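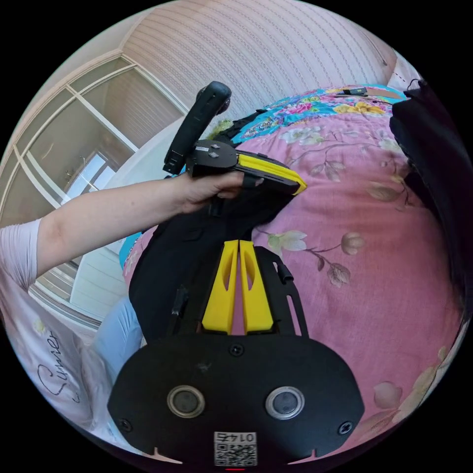 Clothes day on the pink bedspread.

Hi, I'm Lemlem Zeleke, and I run Uremar, a small home tidying and folding service (plus a little school, but I'll get to that). People always ask how I ended up folding other people's T-shirts for a living, so I guess this page is the place to tell it.

I used to manage the stockroom at a clothing store called Osteck. I loved the shelves and hated the schedule! My friend Senthil Kaimal had just moved into a new apartment with every shirt he owned in trash bags, and I spent a whole Saturday at his place sorting them out on the bed. He told his sister, his sister told her office, and by September I had more beds to clear than free evenings.

We still start on the bed. It's the biggest flat surface in most homes, it's at a decent height for your back, and you can't go to sleep until you're done (sneaky, I know). Everything comes out of the closet first, then we make a heap for the things that haven't been touched yet and a stack for the things that have.
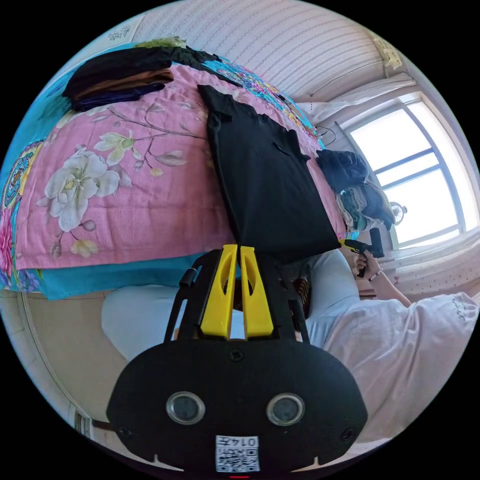 Dark clothes get a stack to themselves at my place. Black and navy look like the same color under a bedroom lamp, so I like to do those by the window, in daylight, one T-shirt at a time: lay it out, smooth it from the neck down to the hem, sleeves in, fold, on to the next. If you have a pretty quilt, leave it on. Dark shirts show up so much better against a pink flowered one than on a navy duvet, and it's more cheerful to look at for an afternoon.

There are 2 of us teaching now. Güven Çetinkaya does the closets and drawers class and has very strong feelings about hangers. I do the folding class, which is 7 people at most so everybody gets some room to spread out. Between us we've helped roughly 700 households, from studio apartments to one farmhouse with a linen room bigger than my kitchen.

We don't sell bins and we won't make you throw anything away. Keep the concert shirts! Bring a few to class, even, they're good to practice on.

Home visits are Tuesday through Saturday, and classes meet upstairs in the Jesau building, side entrance.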